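Crumbs

The bus from Prirnberg gets in at 5 and the hearing is at nine so there is time. Four hours. She could sleep. She doesn't sleep.

She walks up from the stop with the bag banging on her hip and lets herself in the side door at Kerslake, second floor, the old sales office. 600 a month they paid for it. Heat included, which was a lie. Her key still works. She had half hoped it wouldn't.

Light on. Carpet.

That carpet. They fought over it for a week, her and her brother, back when they fought over things like carpet. He wanted blue. She said gray, gray hides everything, coffee, mud, whatever. The man from Voma brought a sample square and threw it down on the concrete and said there you go, you could lose a dog on that. So gray. Black and white threads all mixed in, salt and pepper. Cheap, tight, scratchy under bare feet. She knows becuase she slept on it one December with her coat for a pillow, the night the Zulamthorpe order had to go out and the roads iced over.

200 boxes that night. They ate crackers out of the sleeve and laughed at nothing.

Now she gets down on her knees. Stupid, in the good skirt. But the letter said left clean, and he will say it wasn't, he'll stand up in that room and say she left it a mess like she left everything.

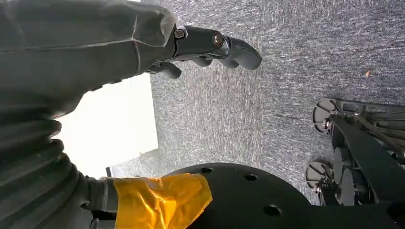 Gray hides everything. Almost.

One speck. Orange-brown, tiny. A crumb maybe. She puts her face down close, cheek nearly on the pile, and from there the floor goes on forever, streaks and streaks, like a field seen from a plane.

Cracker? Could be cracker. Could be rust, or a bit of leaf off somebody's shoe. It can't be from that night, that was years ago, they must of vacuumed since. She vacuumed. He vacuumed, once, badly, with the cord pulled so tight it popped out of the wall and he kept pushing the thing for a full minute before he noticed.

She wets a finger. Stops.

Her phone buzzes in the bag. She lets it. Then it buzzes again and she digs for it, gum, receipts, the letter, the other letter.

It's him. 18 words, no hello. He's outside. He saw the light. He couldn't sleep either. Did she eat, because he has eggs from the place.

She reads it over. Looks at the window, still dark, her own shape in it, on all fours like a kid playing horse.

Then feet on the stairs - slow, heavy on the left, same as ever - and she ought to get up, brush off her knees, put on the face she practiced the whole way on the bus.

She stays where she is.

"What are you doing," he says from the door.

"There's a crumb."

He puts the bag down. She hears his knees crack, one and then the other.

"Where," he says.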